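3.2 Standby load in shared workspaces

The second part of the study looked at electricity drawn outside working hours. Overnight load is often left out of office energy surveys, which tend to rely on occupant diaries or on a single visit during the day. Neither method says much about what stays on after people leave. We therefore used outlet-level metering at the two sites with the largest share of desk equipment, Cleslow and Oprea, and compared the results with whole-floor readings from the building meters.

At Cleslow the metered area was an open floor used by several small teams. At Oprea it was a mix of offices and light laboratory space. Both floors have wall sockets at fixed intervals that were laid out before the current furniture was installed, and in both cases most desks are served by power strips. A total of 137 strips were included. We did not meter kitchen appliances, elevators or the ventilation system, all of which are on separate circuits.

Each strip was metered at the plug for 2 weeks in March. The meters logged average power once a minute and stored the readings locally until collection. We defined the overnight period as 10 p.m. to 5 a.m., which falls outside the booked hours of every team on either floor. A strip was classed as idle on a given night if its draw stayed within a narrow band for the whole period, and as active if it showed a step change lasting longer than five minutes. Short spikes were ignored, as they usually came from battery chargers topping up.

Strips fell into three broad groups. The first served only a monitor and a laptop dock. The second served fixed computers and their accessories. The third, which we call mixed strips, served equipment of different kinds that did not share a schedule. Mixed strips were fewer in number but accounted for a large part of the overnight total, and they were also the hardest to describe. Cable runs were long and often crossed from one desk to the next, so that tracing a single plug to its device could take several minutes. Figure 4 gives a view of a laboratory desk with a power strip and its surrounding cables.
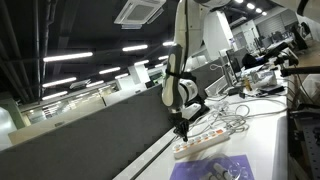

Figure 4. Power strip with a small orange switch for each socket, and loose cabling on the desk behind it.

One participant at Oprea said that the switches were no use to her unless she knew which cable went where, and that after once turning off the wrong socket and losing an afternoon's work she had stopped touching them at all. Similar remarks came up at Cleslow. In the exit questionnaire, uncertainty about what a socket fed was the reason given most often for leaving a strip on. Inconvenience came second, and concern about damage to equipment came third. Cost was hardly mentioned by anyone, which is to be expected where the bill is paid centrally.

The metered results are in line with these answers. Dock and monitor strips had a low and steady overnight draw, and people were fairly willing to turn them off. Mixed strips were almost never turned off, including on nights when nothing connected to them was active. The presence of individual switches made no clear difference. We had expected switched strips to be partly turned off more often than plain ones, but the two kinds followed the same pattern on both floors. It should be said that the plain strips were mostly on dock desks at Cleslow, so the comparison is weaker than we would like.

To test whether labeling would help, we tagged the plugs on half of the mixed strips at the start of the second week. Each tag gave the name of the device and one of two words, "off" or "stay." The wording was agreed with the people who used the desk. No other instructions were given and no reminders were sent. Tagged strips showed a drop in overnight draw from the first night, and the drop held until the meters were removed. Untagged strips did not change. We can't rule out that some of the effect came from the conversation about the tags and not from the tags themselves, and a longer trial would be needed to see whether people go on using them once the cables have been moved a few times.

Cable changes are a practical problem for any scheme of this sort. During the trial several tagged plugs were moved to a different socket, and in a few cases a tag ended up on a cable that fed something else. Nothing was lost as a result, but a wrong tag is arguably worse than none. At the Zonska site, where an older labeling scheme had been in place before our study, we found 352 labeled plugs in a walk-through. Many of the labels named devices that had since been replaced. Staff there told us they no longer read them.

3.3 Estimate of annual savings

We scaled the overnight readings to a full year on the assumption that the metered weeks were typical of working weeks, with weekends and holidays treated as continuous overnight periods. On this basis, turning off the idle part of the mixed strips would save nearly 1,230 kilowatt-hours a year across the two floors. This is a modest figure beside the load from lighting and ventilation. It does, however, require no new equipment beyond the tags, and it can be done without changing the hours of any team.

The estimate leaves out several things. It takes no account of the heat given off by idle equipment, which offsets some heating in winter and adds to the cooling load in summer. It also assumes that a device turned off overnight draws the same power on the following day as it would have otherwise. For computers that run updates on startup this may not hold, and the Cleslow data include a small morning peak that fits this explanation.

The Feston site was not metered at outlet level and is not part of the estimate. Its whole-floor readings show a higher overnight base than the other sites, even after allowing for floor area, but the building meter there also serves a server closet and some outdoor lighting. Without a way to separate these we have chosen not to draw any conclusion from the Feston numbers, and they are given in the appendix for completeness only.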